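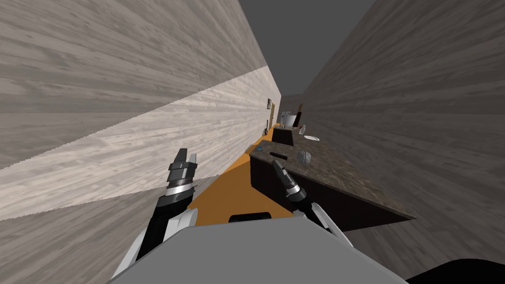

Wurnia, October

How I set up a simulated kitchen so the results mean something

I've been running two-armed robots around pretend kitchens for a good while now, and most of the grief I've had came from sloppy setup. The robot was usually fine. I just hadn't written down what I'd changed, or I'd let one run finish under different rules from the run before it. So this is the routine I follow these days, start to finish, using the kitchen I'm working in at the moment (timber-look walls, orange floor, granite-style island with a few bits and pieces on top). Grab a cuppa, it's not hard, but there's a fair bit of it.

Before you touch anything: save the scene

Make a copy of the scene file and lock it. I keep mine in Filex, in a folder named after the kitchen, and the locked copy never gets opened for editing. If I want to shift the island or change the colour of the floor, that's a new copy with a new name and a one-line note saying what moved. Sounds fussy! It has saved my bacon more times than I'd like to admit.

Check the camera next

Put the robot in its start pose and grab a still from the camera you'll be recording with. Keep that still next to the scene file. Mine has a heavy tilt on it at the moment, so the floor runs away on a diagonal and the island seems to slope downhill, and the note beside it says so. What you want is for the recorded view and the written camera settings to agree. If you change the tilt, take a fresh still, and don't mix the two lots of runs in one folder.

While you're there, check both grippers are in view at the start pose. My rule is that a run with one gripper out of view at the start gets binned and redone. Some people are more relaxed about it, and fair enough, but then say so in your notes.

Name the objects properly

Every loose object gets a plain name and a status: target, obstacle or background. On my near counter there's a tiny blue thing by the front corner, a flat black one that looks like a remote, and a crumpled greyish-white lump further back. The white bottle and the plate are down on the far counter, and in my list they're background, so the robot isn't marked on them unless it knocks one.

Don't name an object by what you reckon it is if the model is vague. I had a lump called "bag" in one list and "paper" in another, and I spent an entire arvo working out they were the same object. Call it "crumpled grey" and move on with your life.

Set the limits

These are the ones I use at Trukau, and they're house rules, so adjust them for your own gear:

Arm speed is capped for the whole run, including the return to start. No sneaky fast resets.

Any contact between an arm and a wall ends the run. In a narrow kitchen like this one it happens more than you'd think.

Any contact between the two arms ends the run as well.

Touching the counter edge gets logged but the run carries on, up to 2 touches. A third one ends it.

Each run gets 120 seconds. If the task isn't done by then it's a fail, even if the gripper is right there with its fingers half closed. I know. It hurts.

Run the batch

I do 600 runs per task, with a different random seed for each, and I write the seed list before I start. Please don't pick your seeds afterwards. If the simulator crashes, rerun that same seed and note the crash.

I watch the first nine runs all the way through at normal speed with my hands off the keyboard. You'll spot silly things, like a bottle spawning slightly inside the counter and popping into the air, or a gripper that starts closed when the settings say open. If I find a fault I fix it, save a new scene copy and start again from run one. Yes, all of it.

Write it up

My write-up sheet is called Fontes and it's dead simple: scene name, camera still, object list, limits, seed list, passes, fails, and what ended each failed run. That last column is the one I go back to most. A pile of wall contacts tells me something quite different from a pile of time-outs, and a bare pass rate hides both.

If you're moving from the simulator to a real arm after this, stop and do a proper risk assessment for the real cell first. Speed caps and contact rules in a simulated kitchen are there to keep your results tidy and they don't protect anyone's fingers. I'm putting my real-arm checklist on a separate page once I've cleaned up the emergency stop section.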